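Well, the sourdough starter is dead. I went up to the lake for 25 days and left it with my neighbour Milan, who kept it on top of the fridge and fed it whenever he remembered. He was very sorry and gave me a jar of pickled beets.

So I'm starting over with rye this time! Su-chen from work swears by it (she's kept hers going since university) and says all-purpose is too slow in a chilly kitchen like mine. Day 4 and it smells like old socks — she tells me that's normal. I've been stirring it before I catch the bus and again after supper, and my favourite mug has become the discard mug. 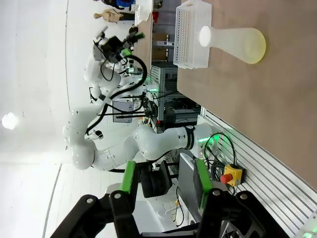

If it hasn't doubled by the weekend I'll beg a spoonful of hers and call it mine. I still want a decent loaf on the table when Mum visits in May, and she's fussy about crust. Anyone have a good recipe for discard crackers? The ones I made Sunday could have shingled a roof.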